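Start | Projekte | Abschlussberichte | Team | Kontakt

Lesezeit: 2 Minuten

Projektbericht: Schubladen öffnen in der Simulation mit zwei Kameraansichten

Bearbeitung: Ruaridh Moffat

Ausgangspunkt war der Planer aus dem Vorprojekt Stalier. Er berechnet Trajektorien für einen Arm mit Parallelgreifer, nahm die Lage der Schublade bisher aber direkt aus dem Simulator. Ziel der Arbeit war es, diese Angabe durch eine Schätzung aus gerenderten Kamerabildern zu ersetzen.

Die Software besteht aus zwei Prozessen. Der Wahrnehmungsknoten schätzt die Pose der Schubladenfront mit 6 Freiheitsgraden, der Planungsknoten erzeugt daraus Anfahrpose, Greifpose und Zugbewegung. Beide tauschen Nachrichten mit Zeitstempel aus. Veraltete Schätzungen werden verworfen - der Arm hält dann die letzte Sollposition.

Ausgewertet wurden 75 Episoden. Die meisten Abbrüche entstanden beim Anfahren, wenn der Arm den Schrank verdeckte und die Schätzung sprang. Ein Filter über die letzten Posen dämpft das, verzögert aber die Reaktion. Als zweite Fehlerquelle wurden Glanzstellen auf der Holzplatte ermittelt: Der Kantendetektor liefert dort zu wenige Merkmale. Bilder ohne Möbel im Sichtfeld werden deshalb vor der Schätzung aussortiert.

Offen ist die Übertragung auf andere Möbelmodelle. Die Parameter des Filters sind bisher von Hand eingestellt.
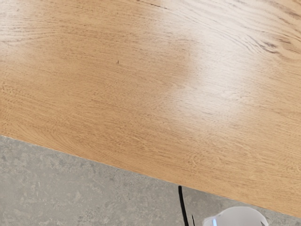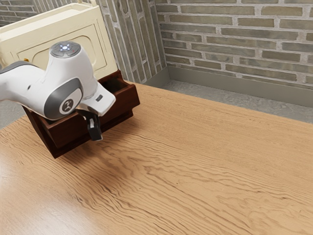
Abb. 1 und 2: Gerenderte Ansichten der Simulationsumgebung mit Holztisch und grauem Boden.

Weitere Berichte
- Grandix: Bahnplanung mit Kollisionsprüfung
- Amoah: Werkzeug zur Episodenauswertung
- Skinard: Kalibrierung simulierter Kameras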